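Ticket 473: Duplicate entries and missing confirmations in the Ciltdale kitchen booking calendar
Status: Resolved
Opened: Feb 27, 2024
Reported by: Imani Masanja, Ciltdale Community Kitchen
Assigned to: Musyoka Nyamweya, Member Systems Support
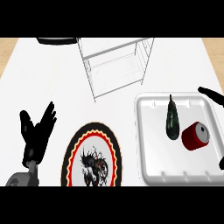 Summary of the report
The reporting site uses the Kirkard booking calendar to schedule shared kitchen sessions. Since the weekend, members who book a session from a phone have received no confirmation message, and some of their bookings appear twice in the day view. Bookings entered by staff at the front desk are not affected. The site has asked for the duplicates to be removed and for missing confirmations to be sent again before the end of the week.

Initial response
The report was accepted at normal priority. The site was asked to provide the booking reference of one affected session, the type of phone used, and the time zone shown on the calendar settings page. The site was also asked not to delete any duplicate entries by hand, as a manual deletion cancels both copies and releases the session to other members.

Information received
Booking reference 378 was supplied. The member had pressed Confirm, waited, and pressed it again when the page did not change. The settings page showed the correct time zone. The mail address for outgoing notices was listed as an old office address that was closed in June.

Log

Step 1. The booking was opened in the administrator view. Both copies carried the same reference, member name and session time. The second copy had been saved 14 seconds after the first.

Step 2. A test booking was made from a desktop browser. One entry was created. No confirmation was received.

Step 3. A test booking was made from a phone, with Confirm pressed twice. Two entries were created. The duplicate entries and the missing messages were therefore recorded as separate faults under the same ticket.

Step 4. The outgoing address was replaced with the current office address and verified. A new test booking produced a confirmation within one minute.

Step 5. The mobile booking form was compared with the form in use at the Hirano site, where no duplicates have been reported. The Ciltdale form was an earlier version that leaves the Confirm button active while a booking is being saved. The current version was installed and the phone test repeated. One entry was created – the button was disabled after the first press.

Step 6. Existing duplicates were merged with the administrator tool. Session times and deposits were not changed. Missing confirmations were placed in the queue and sent.

Correspondence
Ms. Masanja replied that the day view was now correct and that members had begun to receive their messages. She asked whether the weekly cleaning slots would need to be entered again. Mr. Nyamweya confirmed that repeating entries are stored separately and required no action.

Outstanding items
The site is to update the reply address printed on its welcome sheet. A notice about the form version has been posted to the Flarum support board for other sites.

Ticket closed with the agreement of the reporting site. It may be reopened by replying to the closing message.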